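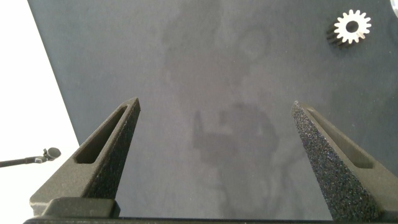 The planner had refused the gear again. Hiba Tannous scrolled back through the log until she found the line, which was the same line as before: no valid approach, 431 candidates rejected. She drank what was left of her tea and read it a second time.

"Same one?" said Bjarke Lauritsen from the other desk.

"Same one."

"Then it's the camera offset."

"It isn't the camera offset. I redid the camera offset."

Bjarke had been at Plelness for eleven years and blamed the camera offset for most things. He was right often enough that people had stopped arguing, but Hiba had spent the whole of the morning on calibration and wasn't ready to give it up. She opened the wrist view beside the log. The gear lay up in the corner of it, teeth and bore quite clear, well out past the right finger. The detector had found it without any trouble. It had put a neat outline on it and a confidence she would have been glad of in December, when the same code couldn't tell a gear from a bottle cap.

So the robot could see it. It knew where it was. It had then considered 431 ways of going to get it and turned down every one.

She rang Dirceu Medeiros, who had written the planner and had since moved to Emness to write another one. He picked up on the second ring. There was traffic behind him.

"Which check is throwing them out?" he asked.

"It doesn't say. It just says rejected."

"It does say. Turn on the verbose flag."

"I did. It prints your name and the word 'hello'."

There was a pause. "That's the wrong flag," he said. "That was for me. Try the other one, with the underscore."

She found it in a file she'd never had reason to open. The last change in it was dated 15th September and the note beside the change said *temporary, D.M.* She read this out to him.

"Ah," said Dirceu.

"What did you do?"

"What's the number under it?"

"Twenty."

"Millimetres?"

"It doesn't say. It just says 20."

"It'll be millimetres. We had a bad week with the table, do you remember? Raed had the arm coming in too low and it scraped the finish. So I put a skin over the tabletop. Anything that came nearer than that, I threw out. I was going to take it off when he'd fixed his end."

Hiba did remember. Raed Fakhoury had written a three-page apology to Svyatoslav Hnatiuk about the scrape and Svyatoslav had printed it and put it in a drawer. The parts they were picking then had been tall castings for the Majali job, and nothing on that table had ever needed the fingers to go anywhere near the surface. The gear sat lower than the skin. As far as the planner was concerned it was inside the table.

"So it thinks it's buried," she said.

"More or less. It's being polite about it."

"It could have said."

"I'd have had to write the message," said Dirceu. "Is Raed still there?"

"He's at Fanum now."

"Everybody's somewhere. Don't just take it to zero, will you? Take it down to two, and let it go slow at the end, and watch the force reading. If it touches, stop it and see how far out the table is."

She thanked him and he asked after her mother, and she told him, and then his bus came.

Bjarke had turned his chair around. "Offset?" he said.

"It's an offset."

"There you are."

She changed the number. Then she sat for a while with her hands in her lap. The test suite had 2691 cases in it and took most of an hour, and the proper thing was to run it before the arm moved. She started it and went down the corridor to tell Svyatoslav. He listened with his coat on.

"Since September," he said.

"Yes."

"And we've been telling the client it was lighting."

"Bjarke told them it was the camera."

Svyatoslav took his coat off and hung it back up. He came and stood behind her chair while the cases went by. At 739 one failed, and they both leaned in, but it was a test that checked the skin was twenty thick. Dirceu had written that too. Hiba corrected it and started again from the top.

When the suite was through she set the speed to a tenth and let the planner have the gear. It took less than a second. Nineteen approaches this time had survived, out of the same 431, and it had ranked them, and the first came in from the left with the wrist turned a little so the fingers would miss the teeth. She ran the path in simulation and Svyatoslav asked to see it again, so she ran it again.

"That's how I'd do it," he said.

Bjarke got up and moved his mug off the bench. Hiba put one hand by the stop button and pressed the key with the other, and the force reading on her screen began to tick.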